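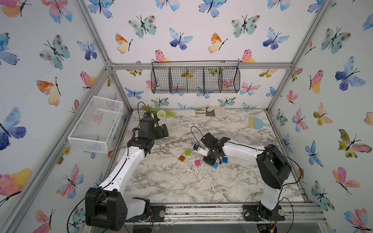
Slow down was the first thing Hélène told me, and she repeated it most evenings for two weeks. Her point was that the arms can only copy what you give them, and if you give them a person in a hurry you get a policy in a hurry, with none of the person's ability to recover.

Blog > Robots > Teaching by hand

8/20/21 -- posted by Martin

I have been teaching a pair of arms to pick up toy blocks by remote control since June. Before that I had only done it the other way, where you grab the arm itself, walk it through the motion and save the points. I wanted to write down what changed for me between the two, mostly so I don't have to explain it again in email.

Moving the arm by hand is easy to understand. You let the joints go loose, hold the wrist, and take the gripper where it needs to be. On the old Hanix arm I used, you pressed a button at each stop and it played the stops back in order. For one block in one place this is all you need. The trouble starts when the block is an inch to the left. The arm goes to where the block used to be and closes on nothing. You can add more points, but you are still writing a list of places.

It is also hard on two arms at once. I have two hands, but each arm wants both of them, one for the wrist and one to keep the elbow from drooping. And your own body is in the way of the camera the whole time.

With remote control I sit at a second, smaller pair of arms and move those. The real pair follows. Everything gets recorded together: the joint angles, the gripper opening, and the camera views. Then the software looks at a large number of these recordings and learns what to do from what it sees. I use a package called Tristow for the recording side. It's fine. The file naming is bad and I have written a small script to fix that.

So far I have 338 recordings I would call good. The goal is 1,000, which Hélène thinks is more than the task needs and I think might not be enough.

Most of what I had to learn was how to be consistent. In my early recordings I picked up a block differently every time. Sometimes I came straight down, sometimes I came in from the side and nudged it first, and sometimes I pushed a neighbor out of the way. All of those worked when I did them. Trained on that mix, the arm would start one approach and drift into another halfway down, and end up pressing a fingertip on top of the block. I threw out 59 recordings after that and wrote a rule on a card: straight down, pause, close, pause, lift.

The pauses felt silly. They help, though. When I closed the fingers while the wrist was still moving, the learned version would close early, in the air over the block. A short stop before closing gave it something clear to copy. I keep it to less than a second, because if you sit still too long it learns to sit still, and then it may never start again. I lost an entire evening to an arm that hovered.

Mistakes are a separate question. At first I deleted any recording with a fumble in it. Hélène talked me out of that. If the block slips and you go back and get it, that's a useful recording, since the arm is going to drop things too and should see what to do next. What I delete now is anything where I dithered, or where I used something I could see from my chair and the cameras could not. That second one is easy to miss. My eyes are higher than the cameras and I kept steering around things they had no view of. These days I try to look only at the monitor while I drive. It's slower -- and my neck complains -- but the results are better.

The other thing is where you put the blocks. Left to myself I put them down in the same few spots, all nicely turned toward the gripper. I now toss them and leave them how they land, unless one is out of reach. I also switch which arm goes first. For a while I always led with the right, and the left got so little practice that it mostly watched.

Feel is what I miss from hand guiding. With your hand on the wrist you know the moment the fingers touch the table. My small arms don't push back at all, so I have to judge contact by sight, and I pressed too hard for weeks. A Fortin forum thread suggested using motor current as a warning, and I have a beep set up for that. It goes off too often, but I would leave it on.

I do 5 practice runs before I record anything, every session, and I stop when I get sloppy, usually within the hour. Next I want to try stacking two blocks with one arm holding the bottom one steady. I tried it twice last night and knocked it over both times.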